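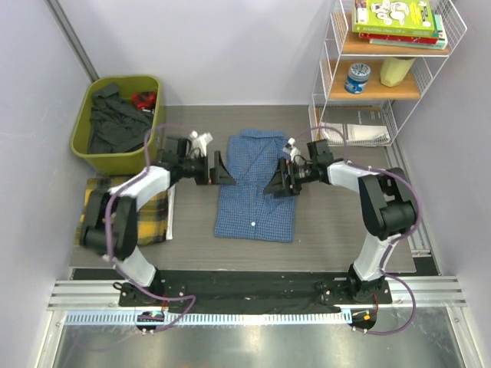 **What is a victim personal statement?**

A victim personal statement is a written or spoken account, given by the victim of a crime in England and Wales, of how the offence has affected them physically, emotionally, financially or in any other way. The court takes it into account when deciding the sentence.

# Victim personal statement

A **victim personal statement** (VPS) is separate from the witness statement. The witness statement records what happened and is used to prove the case. The VPS deals with the effects of the offence and has no part in deciding guilt. It is considered only after a guilty plea or a conviction.

## Who may make one

The statement is offered to the person against whom the offence was committed. Where the victim has died, it is offered to close relatives, who may each make their own or agree on a single text. A parent or carer may make a statement on behalf of a child or of an adult who is unable to do so. Small businesses may also describe the effect of a crime upon them; for larger bodies a related document, the *impact statement for business*, is used.

Making a statement is voluntary. A court may not assume that an offence had little effect merely from the absence of one.

## Taking the statement

The statement is normally taken by a police officer at the same time as the witness statement, or afterwards. It is signed with a declaration of truth, and a person who knowingly includes false matter may be prosecuted. Once signed it cannot be altered or withdrawn, but a further statement may be added to describe effects that have appeared later, such as lasting injury or the loss of a job.

Matters commonly covered include:

- injury, pain and continuing treatment
- changes to sleep, work, schooling or family life
- money lost, and whether compensation is sought
- fear of further contact with the defendant

The last of these may also bear on bail and on the terms of a restraining order.

## Disclosure

The completed statement forms part of the case papers and is served on the defence. The defendant will usually be able to see it. In rare cases the maker may be questioned on its contents, most often where the extent of an injury is in dispute.

## Use in court

The maker may ask to read the statement aloud, to have it read by another person (usually the prosecutor), or to have it played as a recording. The final decision rests with the judge or magistrates. Passages that go beyond the proper scope - fresh allegations, for instance - may be left out of the reading.

Opinions on what the sentence should be are not taken into account. The court must pass the sentence it considers right within the law and the sentencing guidelines, and must not draw conclusions about harm that the evidence does not support.

## Commentary

Opinion on the practice is divided. Kelly Hebden, in a handbook for court support workers first issued in May, argues that the main value of the statement lies in being heard, and advises that makers be told plainly how limited its effect on sentence may be. Anikó Borbély has taken the opposite starting point, treating the statement chiefly as evidence of harm and calling for a fixed form of questions. Her study of 427 statements found wide differences in length and content between police areas.

## See also

- Pre-sentence report
- Restraining order
- Compensation order
- Parole hearing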